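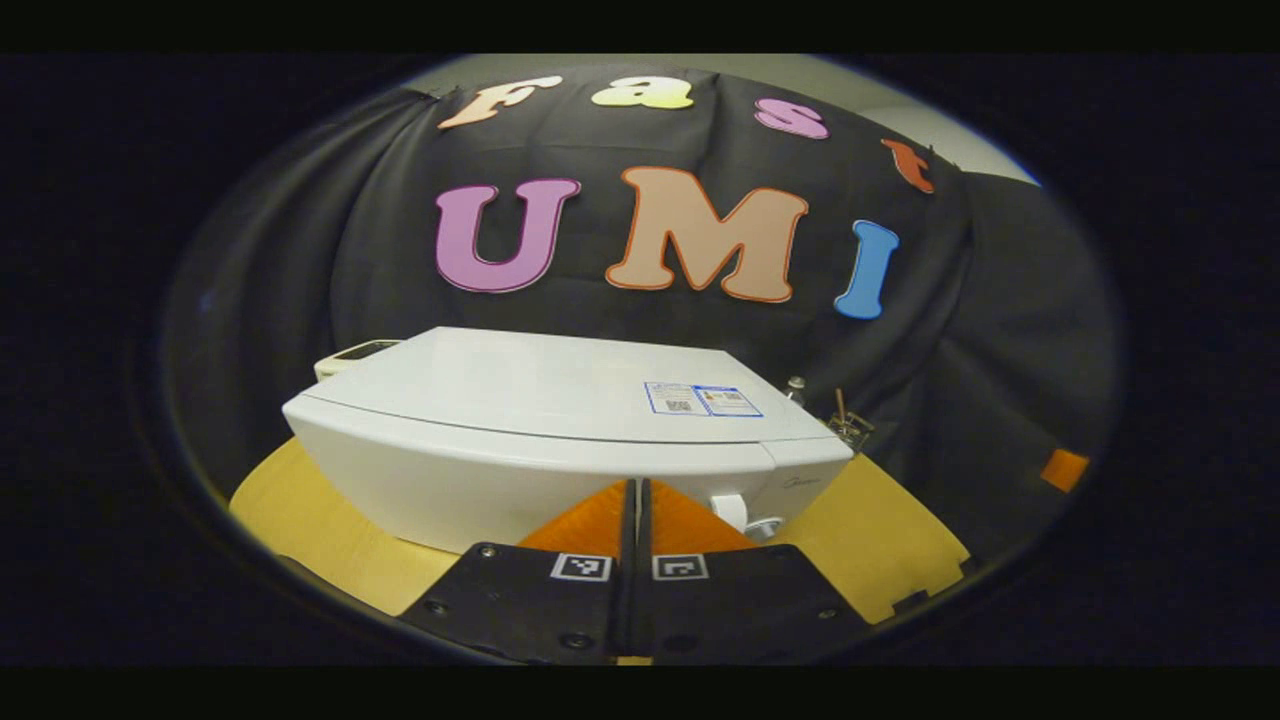
Home | Forums | Grippers & Handling | Search
Print this thread | E-mail this thread

Lid job, cycle 81, and a pinch

morsy_bench
Smart toilet seat, lid closed, two-finger gripper. It ran 80 cycles without complaint. On 81 the fingers closed on the lid edge and stayed closed. Stop button killed the arm and left the grip exactly where it was - very loyal of it. Took me 2 minutes to talk it into letting go. Controller is a Tromeo.

Robel Shiferaw
That's how a Tromeo is meant to behave. Hold on stop. You don't want it dropping things.

itixfan
I do if the thing is my thumb.

Robel Shiferaw
Then keep your thumb out of it.

Angelica Padilla
Robel, he's pinching a lid, he isn't hanging an engine over somebody. Release on stop is fine for this. Also check the force limit. Ours came back from an August update set to 800, and the log called that "nominal."

morsy_bench
Mine says 800 too. I had it at almost nothing. Seat survived, my opinion of updates didn't.

Robel Shiferaw
Still say hold is the right default.

Angelica Padilla
Noted. Set it per job and write it on the bench.

Reply | Previous thread | Next thread | Top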